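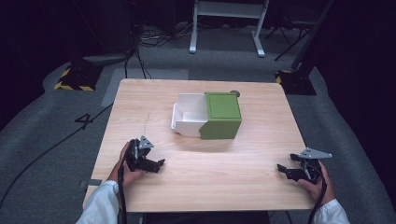 Skavevine Overnight Coach and Walking Tour, booked through Flelier

Quick one as I'm repacking tonight. Did the two day version in November, just me and a rucksack, and people keep asking so.

Pick up was outside the Engelbrecht hotel at stupid o'clock. Coach clean, seats fine, heating either off or tropical. 34 of us, which is too many for the old town lanes — you spend a lot of time stood waiting for the back of the group. Our guide Sowmya Mathew was very good though. Knew when to talk and when to leave us alone with the view.

Day one is the gorge path. Proper boots please, not trainers. 4 hours with a soup stop halfway, soup excelent, bread less so. Toilets at the bottom only.

Night in Zosimska. Guesthouse basic, thin walls, lovely breakfast. I was in room 206, up at the back, ask for that side if you can, the front ones get the tram.

Day two felt rushed. Monastery, market, quick lunch, back on the coach. Would of liked another hour at the monastery and could have skipped the carpet shop altogether. No pressure to buy but you can't really leave either.

Border on the way home was slow. Keep your passport in your coat, not in the hold like me.

Booking side: Flelier got my surname wrong on the voucher, Hongjun Zheng in their office sorted it same day by email. Single supplement is steep.

Would I do it again — yes, but the three day one. Bring cash, small notes.

14 April 2009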